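The robots came to Bench Four and I love my job again

August 22, 2018

So, I promised an update once the new arm had settled in, and I've been putting it off because I kept wanting to try one more thing first!

Quick recap for anyone new: I work at Koubek, where we take old office desktops apart for parts and materials. We did 3503 machines last year, all by hand. My wrists could tell you about most of them. Power supplies are the worst, heavy and awkward, and by four in the afternoon you're dropping screws and swearing at a cable tie.

When Jarmila told us we were getting a robot, the lunch room went very quiet. Kvido (19 years with a screwdriver) asked straight out whether he should start looking around. Her answer was no, and that she'd put it in writing, and she did, it's on the notice board. Nobody has left. What has changed is who does what. Kvido now teaches the arm the order of work for each model of case, and he's become terribly fussy about it. He'll stop a run because the gripper came in at an angle he wouldn't have used himself. He's usually right!

My own days are a lot more mixed. I do the sorting and testing, I draw up changes to the fixture plates (we print them in gray plastic, and I'm on my sixth version), and I get called over when a case is too odd for the program. Bent panels, mystery screws, that sort of thing. I'm learning a bit of programming too, slowly, with Juraj's patience.
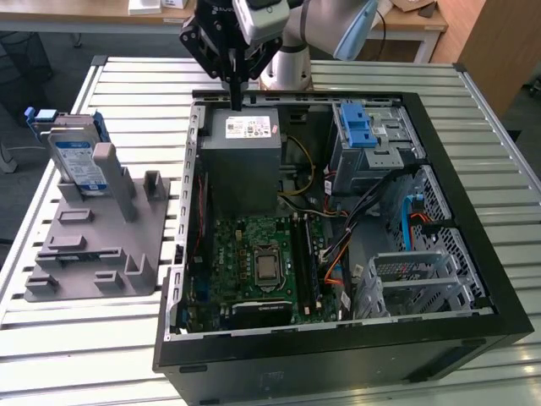 Gripper down on the power supply, side panel off. Fixture plate on the left with a drive standing in its slot.

It's slower than Kvido on a good morning, I'll admit. Cables still give it trouble, and we haven't agreed on who gets to rename it. Next job is a second fixture for the small cases, which should be ready in November if the printer behaves.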